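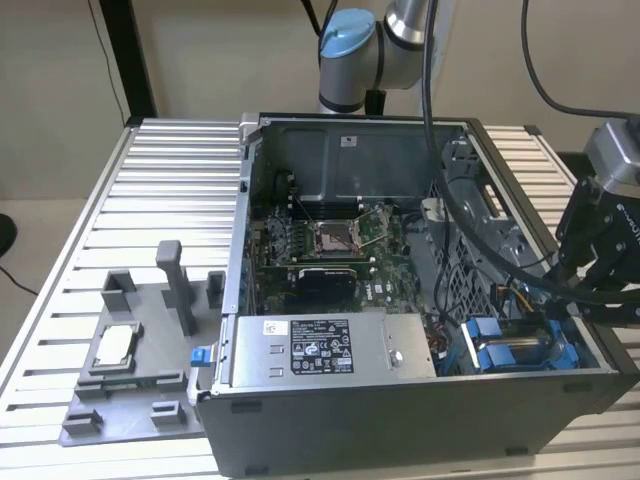 Paste notebook, September, Danton batch

Start 8:40 am. Coffee machine down again, went without.

Where we are: 14 towers back from Danton, all the same complaint. Loud fans, slow after lunch, fine first thing. Rostam Rahimi had already blown the dust out of most of them last month and it helped for a while, then didn't. So dust isn't the whole story. Paste is my bet. Old stuff was coming off the chips like dry toothpaste.

Two pastes on the shelf. Venix (gray, runny, in the fat syringe) and Mohammadi (white, stiff, hates coming out of the tube when the shop is cold). Want to know which one we buy more of. Bustley wants an answer before they quote the rest of the Danton job.

Plan
Same load program on every machine, 40 minutes, lid off, then the same again lid on. Write down temp at the end and whether the fan hunts up and down. Let it go cold between runs. No cheating on this, I cheated last time and the numbers were junk.

Paste goes on as one blob in the middle. Fidel Bravo likes the thin spread with a card. We argued. Going with blob for all of them so at least it's the same everywhere, will do a couple of his way at the end.

Cleaning
Slow part as always. Dry wipe first to get the bulk off, then alcohol on a lint free wipe, then a fresh wipe till it comes up clean. Do NOT start with alcohol, it just turns the old paste to gray soup and it runs over the edge. Did that on the first one. Lost half the morning with cotton swabs.

One chip came up stuck to its heatsink and pulled straight out of the socket. Pins ok, got lucky. From now on run the machine warm for a few minutes before pulling the heatsink, and twist a little before lifting. Put this on the card over the bench.

Heatsink bottoms: some have fine machining lines, one has a proper scratch across the middle. Rostam wanted to sand it flat. Said no for now, want to see what it does as is. Will come back to this.

10:15. First Venix machine running. Fan settled early, nice and steady.
10:20. Ran out of the good wipes. Paper towel sheds, tried it, picked fibers out with tweezers. Order wipes. Fidel says the order sheet has had wipes on it since summer, so somebody needs to actually send the order sheet.

First Mohammadi machine: fan hunts for the first stretch, then settles to the same place as the Venix one or near enough. Could be the stiff paste needing heat to flow out under the pressure. Second run on the same machine it didn't hunt at all. So first run numbers on Mohammadi don't count, or count separately. Adding a warmup run for everything, both brands, only fair. There goes the afternoon.

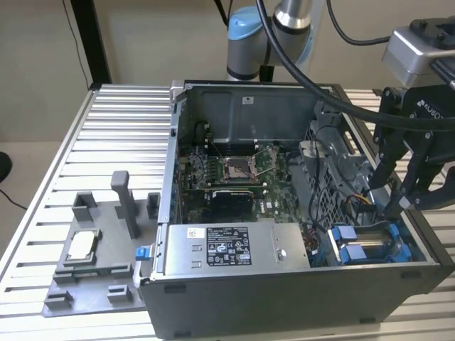

Tower on the bench, open side up, power supply label showing.

Mounting pressure
Bigger than the paste question, I think. Took one Venix machine that was running warm, touched nothing except the heatsink screws, went around in a cross instead of one side then the other. Came down more than the whole difference between the two brands. Annoying. Means half of what I've written down today depends on how tired my wrist was.

Redoing with: all four screws started by hand, couple of turns each, cross pattern, stop when they bottom out. Same driver for all. Marked it with yellow tape, please leave it on the hook.

Also pulled a few heatsinks after their run to look at the print. Venix spreads out to the corners every time. Mohammadi left one corner bare on a machine, and that was the one where I'd been stingy. Blob size: think pea, a real pea, not a lentil. Fidel's spread-with-card one looked pretty even to be fair to him. He's going to read this so fine, yes, it looked good.

Log from the oldest machine says 1,509 hours since last service. Its paste was no worse than the ones that had sat in a cupboard. So hours of use might matter less than plain age? One machine proves nothing, just noting it. Ask Danton if they kept any record of which rooms had heating on over the break.

Cost
Venix syringe does more machines per tube becuase it actually all comes out. With Mohammadi there's always a slug left in the neck. Warmed the tube in my pocket, better. Still had a blister by noon.

Bustley's guess for the whole Danton job is 200 machines. At that count the wiping time costs way more than either paste. If we save anywhere it's in cleaning, so someone should try the pre-soaked wipes and put a timer on it.

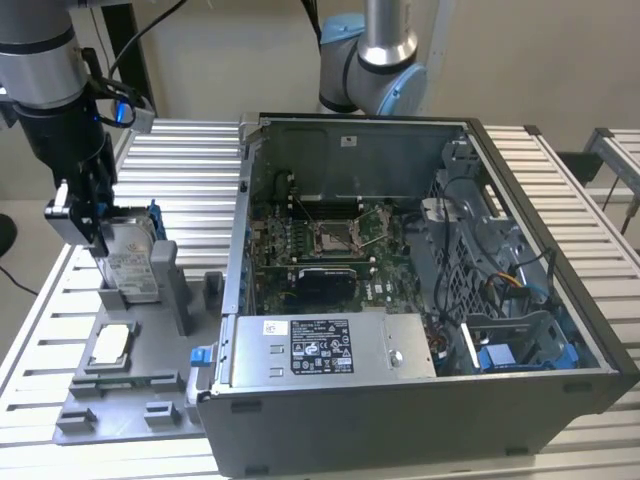
Do we have to redo the paste every time a heatsink comes off?
Every time, even if it was only off for a minute and the old print looks fine. Once the layer is broken it traps air when it goes back down. Wipe both faces, fresh blob, start over.

Writing it here as it got asked twice today and I gave two different answers.

Afternoon
2:30. Warmup runs done on both piles. Gap between brands gets smaller with the warmup and the cross pattern, can barely tell them apart lid off. Lid on Venix is a touch better but I wouldn't swear to it.

Scratched heatsink: no different from its neighbors. Paste fills it. Rostam can put the sandpaper away.

One machine still runs hot whatever I do. New paste, screws redone, fan spins. Might be a clogged fin stack deep down or a lazy sensor. Set aside with a pink tag, don't ship it.

4:10. Swept up, tubes capped. Mohammadi cap is cracked, taped, probly dries out by next week.

To do
Send the wipes order, for real.
Long run on one of each overnight, lid on.
Card-spread on two more, Fidel to do them himself.
Tell Bustley leaning Venix, mostly for the syringe.
Pink tag machine, swap the fan first.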